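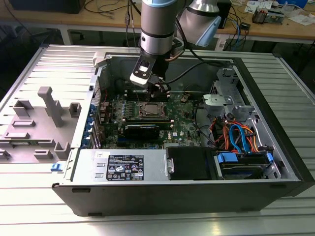 Home | Posts | Bench notes | About | Contact

Print this post | E-mail this post

Thirty examples and a lot of hope

Tue 18 July

I have spent a good part of the summer teaching a robot arm to work inside a desktop computer, and I am still not sure that "teaching" is the right word. What I do is drive the arm by hand, with a controller, through the same small job again and again while everything gets recorded. The recordings go off to be learned from. What comes back is a model that is supposed to do the job by itself.

The project goes by Norketti. The recording software is called Pinavero, and I'll have more to say about that further down, very little of it kind. I came to all this as someone who takes computers apart for a living and can do it half asleep. I was asked to help on the grounds that I know what a good strip-down looks like. I said yes because I was curious, and because I thought the claims were daft and wanted to see them fall over up close.

They haven't quite fallen over. They haven't stood up very well either.

Why old office machines

The work is recycling, more or less. Big organisations throw out desktops by the pallet, and there are parts in them worth having if you can get them out whole. Memory, processors, drives. A person with a screwdriver does it quickly and gets bored. The pitch for Norketti is that an arm won't get bored, and that if you show it enough examples it will cope with the fact that no two towers on the pallet are in the same state.

That second half is where I part company with the brochure. A factory arm that does the same weld all day has been told exactly where to go. Fine, I believe in that. Ours is meant to look at the machine and work it out, and everything it knows about looking at a machine comes from people like me nudging a gripper about on a Tuesday afternoon with a cold cup of tea.

So the quality of the whole thing rests on the quality of the nudging. I don't think the people who write the funding bids have ever watched any nudging.

What a session is like

You lay the tower on its side on the bench, take the side panel off and put it down next to the case. We leave the panel there on purpose, within view, as that's what a real bench looks like. I agreed with that decision, and it may be the only one I agreed with straight off.

Then you bring the arm down and begin. One go at the job is an episode. A fixed camera watches the bench and a little one rides near the gripper, and both record along with the positions of the arm. When you've finished, you mark the episode good or bad and set up for the next one.

The target on paper is 30 good episodes per task. I asked where that number came from and never got an answer I'd repeat in company. My guess is that someone wrote it in a plan and it set hard.

My best half-day gave me 12 I was willing to call good. My worst gave me three, and I was in a mood for the rest of the evening. Most of the bad ones aren't dramatic. You come in at a slight angle, you back out, you come in again, you wobble over the slots for a while trying to judge depth off a screen. The part comes free in the end, and the software is happy to call that a success. But I have just shown the machine that the way to get hold of a memory stick is to dither above it for half a minute first. It'll learn that too. It can't tell which bit of what I did was the skill and which bit was me squinting.

I started throwing out the ditherers. This was not popular, as it put our numbers down. I kept doing it.
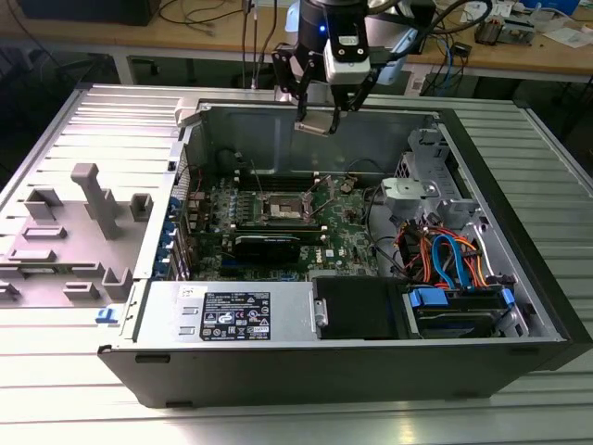
The trouble with the same machine twice

Here is a thing I worried about in June and worry about more now. Our bench has a small stock of towers, and they get put back together and used again. The one you see in this post is a Dell with a green board, and I know it better than I know my own kitchen. I know where the cables sit. I know which way the drive bay faces. After a few weeks of recordings, the model knows too.

So when it does well on that tower, what have we found out? It might have learned what a processor socket is. It might have learned that the thing to go for lives a certain distance from the edge of a certain case on a certain bench, under lights that never change. From the outside you can't tell those apart. Both look like a robot that works.

The only way to find out is to put something strange in front of it. I asked for this early on and was told it would come "in the generalisation phase". I've been hearing about the generalisation phase ever since. In the end I brought in a tower of my own, a different make with a blue board, and tried it after hours. The arm went with great confidence to a place where, on the Dell, there would have been memory. On mine there was a heat sink. I stopped it before it got there.

I wrote this up and sent it round. The reply said it was a useful data point. One data point, note. They'd wanted 30 of everything else.

States matter more than steps

To be fair, something did get better after that. We stopped recording every episode from the same starting position. Some begin with the processor in, some with the socket empty. Some have memory fitted and some don't. Cables get pushed one way for a few runs and then let flop back where they like. It's dull, and it doubles the set-up time, but the examples now disagree with each other in the ways real machines disagree.

The cables are the part I'd tell anyone starting out to take seriously. Boards are stiff and stay put. Cables don't. A bundle of power leads that was out of the way in one go is across your path in the next, and a human hand just brushes it aside without the human noticing. I hadn't noticed either, in all my years of doing it. I had to slow right down and watch my own fingers to see how much shoving and holding-back my left hand does while the right one gets the credit. Our arm hasn't got a left hand. Nobody had put that in the plan.

So now we have episodes for that as well, nine of them so far that I'd stand behind. Go in, meet a cable, move over, try again with a purpose. These I do keep, wobbles and all, provided the wobble gets somewhere. There's a difference between a recovery and a dither, and I'd struggle to write down a rule for it, but I know it when I'm doing it. Whether that difference survives being turned into a file is another matter.

Pinavero, since I promised

Pinavero will not let you change an episode's label once you have moved on to the next. If you press good and then think again, tough. You have to keep a note on paper and ask for it to be removed by hand later on. I've got a notebook full of these and I doubt that all of them were taken out.

It also has one box for comments, which takes a single short line. I've got used to writing things like "late grip, cable, ok from halfway". I have no evidence that anyone reads the comments, and I tested this once with a rude one.

What it does do well is play back the views side by side. I grumbled about having the close-up view at all, thinking it would be all glare and gripper. I was wrong there. The fixed view shows you the lie of the land, but it's hopeless for telling whether you're lined up or just near. From close in you can read the board. When I go back over a day's work, that's the one I leave running, and I've changed my mind about several episodes on the strength of it.

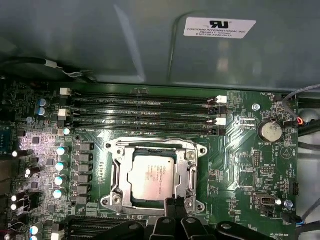

The close-up view: processor in its socket, memory slots empty.

Look at how shiny everything is, by the way. The lid of the processor, the bracket, the battery. I bring this up in every meeting. A person sees a reflection and ignores it. I'd like somebody to show me that the model does the same, by moving a lamp and running the whole lot again. It would take an afternoon. There's always something more urgent than that afternoon.

Where that leaves me

There was a visit last month from a firm called Ntuli, who might want to buy into this. They were shown the Dell. It went nicely. I stood at the back and kept my mouth shut, which took some doing, and when one of them asked me how many different machines we'd tried I told them. That got a bit of a silence.

I don't think it's a con. The people are decent, and on a good day the arm does a thing I would not have believed a year ago. I've watched it come down, pause, shift slightly across and take hold cleanly, and the shift was mine. I recognised it, the way you'd recognise your own handwriting. That was an odd feeling and I haven't got over it.

But one nice grip on a known machine is a long way from a pallet of strangers, and I'd like the write-ups to say so. For now I've asked for more towers, uglier ones, with dust and missing screws, and some with the cables tied up by whoever got bored in an office years ago. If they turn up I'll carry on. The first lot is meant to be coming through Trirnitz, who do the clearances, and they haven't given me a date yet.

Recent posts

Your gripper is not a hand
Sorting screws: a complaint
What the demo left out
Old drives and what I do with them
Paper notes are still the best backup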